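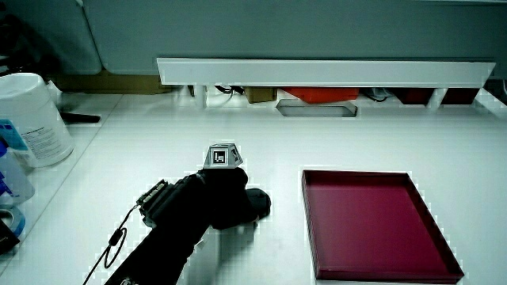 Bendside Football Club is looking for players, match officials and two part-time coaches for its under-16 and under-18 sides. Trials open in August and the season runs through to May. Read the section that applies to you before you write to us, as the requirements are different for each.

Players

The under-16 squad has 14 open places and the under-18 squad has nine. You must live or go to school within the Henton district and be able to get to the Kidine ground for training two evenings a week. Home games are at Kidine. Away games can be as far as Quaye, and the club bus leaves early for those, usually at 7:15 a.m.

Trials are held over 3 sessions. The first is small-sided games on half the field. The second is a full-length match, with everyone playing at least 40 minutes in the position they put on the form. The third is by invitation. Goalkeepers have a separate first session on the lower field and join the others for the match.

Bring cleats, shin guards, water and a plain dark shirt. Please don't wear the shirt of another club. We supply bibs. Players already registered with another club in the league need a signed release before the second session, and we can't play you without it.

Last season the under-16s finished fourth and went out of the Henton Cup in the quarterfinal, losing on penalties to Quaye. The under-18s finished second and won promotion. They will be in the upper division this year, which means four more away games than before and a longer gap over the winter.

The player fee is $396 for the season. It covers the league registration, insurance, the bus, and a home and away uniform. It can be paid in full or in monthly installments from September. Reduced fees are available, and you can ask for one by checking the box on the form. The coaches do not see that part of the form.

Coaches

We need one assistant coach for each side. The assistant runs warmups and one of the two weekly sessions, travels to all games, and takes charge of the team when the head coach is away. Pay is $3,682 for the season, in ten equal payments. Travel on the club bus is free, and we pay mileage if you have to drive.

You need a current youth coaching license, a clean background check and a first aid certificate that will not run out before May. Experience with this age group is preferred. For the under-18 job we would like someone who has worked with set pieces, as the team gave up too many goals from corners last year.

Applicants will be asked to lead a 30-minute session with part of the squad, followed by a short interview at the clubhouse.

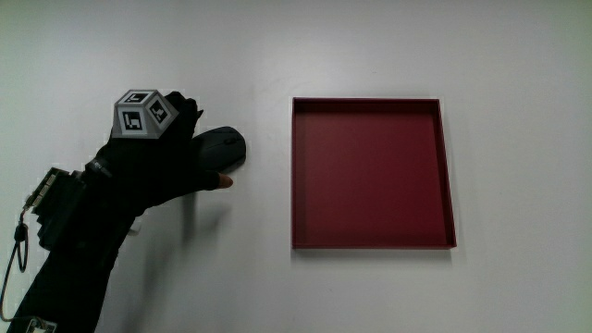
One of last season's assistants told us the ad should be more open about the hours, that it was closer to 12 a week than the eight we had listed once the bus rides were counted, and that anyone with an evening job would struggle from October on. We have taken the eight out. Please plan on 12, and more in a week with a cup game.

Match officials

The club pays for the entry-level referee course for up to six people each year. You must be 15 or older by the start of the course. In return we ask you to work ten of our home games during the season, mostly in the younger age groups, as center referee or on the line. Game fees are paid in cash on the day at the league rate. Players in our own squads may apply, but they will not be assigned to their own division.

Whistle, flags and cards are provided. You buy your own shoes.

How to apply

Forms are at the clubhouse desk and at the Henton library. Return them to Bendside Football Club, 363 Kidine Road, Henton, or put them in the box by the main gate. Player forms must be signed by a parent or guardian. Coaching applicants should attach a one-page letter, copies of their certificates and the names of two references, at least one of them from a club or school.

Player and referee forms are due by the end of July. Coaching applications close in the middle of June. All coaching applicants will get an answer by mail. Players will be told their trial group one week before the first session, and the final squad lists will be posted on the clubhouse door.

Last updated: May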